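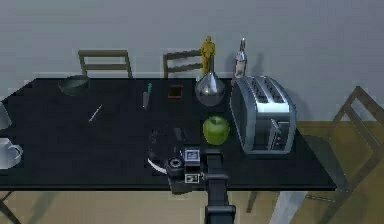

Keeping Heat in a Rented Room: Project Report
Raed Sayegh, Building Studies, second year

1. Background
Many students in Tuton live in older houses with single glazing and one radiator per room. I wanted to find out how much difference cheap draught-proofing makes to how quickly a room cools once the heating goes off. Landlords rarely allow permanent changes, so I only looked at things a tenant can take down again.

2. Method
I used 2 bedrooms on the same floor of a house in Mak Street. Both face north and have one sash window. In the first room I fitted Calorlow window film and foam strip round the door. The second was left as it was. Both rooms were heated to the same temperature, then the radiators were turned off at 9 pm and the doors kept shut. A logger on a shelf in each room took a reading every 60 seconds. The tests were done in December, on evenings with little wind.

3. Results
The untreated room reached 16 degrees after about 90 minutes. The treated room took longer on every evening, though the gap was small when it was mild outside. Most of the gain seemed to come from the door strip. When I took the film off and left the strip on, the cooling curve hardly changed.

4. Problems
The film came away at one corner during the second test and I had to repeat it. The loggers were not calibrated against each other beforehand. The treated room also shares a wall with the airing cupboard, which may have helped it.

5. Further work
I would like to swap the rooms over and run the tests again. The Jekaver halls have newer windows and would make a useful comparison.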